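有孔ボードの工具かけ、ロボットの公開日で教わったこと

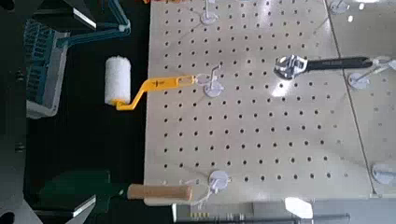 この記事は約6分で読めます

3月に、Nitorleyの公開日へ行ってきました。倉庫の一角みたいな建物で、ロボットアームに道具の出し入れをやらせている会社です。わたしのお目当ては、案内に小さく載っていた「有孔ボードから工具を取って、戻す」という実演。うちのガレージの壁がまさに有孔ボードで、しかもこの2年くらい、かけた工具がぽろぽろ落ちるのに悩まされていたんですよね。ロボットはどうやって取っているんだろう、と思ったら見に行かずにはいられませんでした。

で、行ってみたら、ロボットそのものより壁のほうを熱心に見て帰ってきました(笑)。今日はそのときのメモと、帰ってから自分の家で試したことをまとめておきます。

■ フックは「土台」で選ぶ

会場の白いボードについていたのは、丸くて白い円盤の土台に針金が出ているタイプのフックでした。小さなペイントローラーが、黄色い柄の端にある細長い穴をその針金に通してかけてあるんです。白いふわふわの部分はボードの左端から外にはみ出していて、これがまず目からうろこでした。ローラーの毛って、壁にくっつけてかけるとへこむし、乾きも悪いじゃないですか。ボードの端を使えば毛がどこにも当たらない。うちでは端の列はなんとなく空けていたので、もったいないことをしていました。

円盤の土台がいいのは、ボードに当たる面が広いところだと思います。うちのは昔ながらの、針金を曲げて穴に差すだけのフックで、工具を外すたびに一緒に抜けてくるんです。係の方に聞いたら、「人間は抜けたら反対の手で押さえるけれど、アームは片手なのでフックが動くと困る」とのことでした。なるほど、片手で外せるかどうかで選べばいいのか!

帰ってからさっそく、ガレージのフックを全部「片手テスト」にかけました。やり方は簡単です。

 1. 利き手と反対の手をポケットに入れる
 2. 工具を外して、すぐ同じ場所に戻す
 3. フックがぐらついたり抜けたりしたら不合格

不合格だったものは、土台の広いフックに替えるか、根元に薄いゴムシートを小さく切って挟みます。ゴムは100円ショップの滑り止めで十分でした。穴のところにカッターで切れ目を入れて、フックの脚を通してからボードに差します。厚すぎると脚が奥まで入らないので、手でたたんでもごわつかないくらいの薄さがおすすめです。

■ 工具は縦にかけるもの、と思い込んでいました

モンキーレンチが横向きにかかっていたのも面白かったです。銀色の頭が左、黒い長い柄が右で、柄の端の穴のほうをフックが受けている。わたしは今まで、レンチは縦にぶらさげるものと決めつけていました。

横向きの何がいいかというと、うちで試した感じでは、高さのない壁が使えるんです。窓の下とか、作業台のすぐ上とか。縦だとレンチの頭が台に当たってしまうような場所でも、横なら余裕で入ります。それに柄をまっすぐつかんで手前に引けるので、手首をひねらなくて済みます。これは五十肩気味のわたしにはありがたかった……。

ただし家でやるなら、フックひとつでは心もとないです。頭が重いのでくるっと回って落ちます。わたしは柄の穴に1本、頭に近いほうの柄の下に受けをもう1本、合わせて2本にしました。2本の高さをそろえるには、ボードの穴を端から数えるより、マスキングテープをまっすぐ貼ってその上の穴を使うほうが早いです。貼ってはがすだけなので、ぜひ。

■ 庭の道具も同じ壁でいい

レンチの下のほうには、たぶん移植ごてだと思うのですが、白っぽい木の柄がついた、刃が濃い緑の道具も横になっていました。うちでは庭の道具は外の物置、と分けていたので、これもちょっと新鮮でした。よく考えたら、鉢の植え替えをするのはガレージの前なんです。そりゃ取りに行くのが面倒になるわけです。

庭の道具を室内の壁に移すときは、土を落としてから、というのだけは守っています。わたしの手順はこんな感じ。

・古い歯ブラシで刃の付け根の土をかき出す
・水洗いしたら、すぐ布で拭く
・新聞紙の上に一晩置いてからかける
・木の柄がかさついてきたら、亜麻仁油を布に少しだけつけて拭き、余分をよく拭き取る

亜麻仁油を使った布は、丸めてごみ箱に入れないでくださいね。熱を持って燃えることがあります。水をたっぷり含ませてから捨てるのが安心です。

■ 「何もかけないフック」を残しておく

会場のボードには、工具のかかっていないフックもありました。それを見て、うちの壁にも空きをつくってみようと思ったんです。うちはとにかく隙間なくかけるのがえらいと思っていたので、一つ取るのに隣のドライバーを二つ落とす、みたいなことになっていました。

それで、かけていたものを思い切って減らしました。使っていないスクレーパー、切れない金切りばさみ、何用だったかわからない六角レンチ。数えたら壁に80本もかかっていたんですよ! 自分でもあきれました。年に一度も触らないものは箱にしまって、よく使うものの隣は必ず指が入るだけ空けるようにしました。

空いているフックは、作業の途中でちょっとかけておく「仮置き場」になっています。これが思った以上に便利で、使っている最中の工具が床に転がらなくなりました。

■ 黒い背景は道具が見やすい

もうひとつ真似したのが、色です。ボードの左側が真っ黒で、黄色い柄と白いローラーがそれはもうくっきり見えるんです。反対に、濃い緑の刃のほうは黒に溶けてしまって、輪郭がよくわからないくらいでした。つまり、明るい色の道具は暗い背景に、暗い色の道具は明るい背景に、ということですよね。

うちのガレージは照明が1本で、夕方になると奥が見えません。そこで白いボードの隣に黒い画用紙を貼った板を立てて、黄色や白の道具はそちら側へ引っ越しさせました。画用紙は湿気で波打つので、長く使うなら黒いつや消しの塗料で塗ったほうがきれいだと思います。

つや消し、は大事です。会場でもライトがボードに反射して、レンチの頭のあたりが白く光って見えました。うちもボードの真上に電球があって同じことになっていたので、電球を手前に30センチほどずらしたら、穴がちゃんと見えるようになりました。

■ 下の目盛りがうらやましい

ボードの下には灰色の金属の細い帯がついていて、左のほうに定規のような目盛りが並んでいました。本来の用途は聞きそびれてしまったのですが、壁に定規がついていたら便利だなあと思って、うちではホームセンターのアルミの直尺を作業台の奥の縁に両面テープで貼りました。1,170円の、ちょっと奮発したやつです。ネジの長さをさっと当てて確かめるのに毎日使っています。貼る前にアルコールで台を拭いておくと、はがれにくいです。

■ 公開日に行く方へ

実演は午前と午後に分かれていて、全部で3回ありました。午後2時の回は子ども連れで混み合うので、ゆっくり見たい方は朝いちばんがいいと思います。床がコンクリートで冷えるので、靴下は厚手で。

指の部分は青緑と灰色で、物に当たるところに細かい溝の入った紺色のパッドがついていました。係の方いわく、あの溝つきのパッドがないと細い柄は滑ってしまうそうです。それを聞いて、うちの古いドライバーの柄にも自転車用のグリップテープを巻いてみました。巻き始めを斜めに切っておくと段差ができません。手が油っぽいときでも回しやすくなって、今のところ大満足です。

次はペンチ類のかけ方を直す予定です。開いたままかけると場所を取るし、閉じると引っかからないし、まだいい方法が見つかっていません。うまくいっている方がいたら、コメント欄で教えてください!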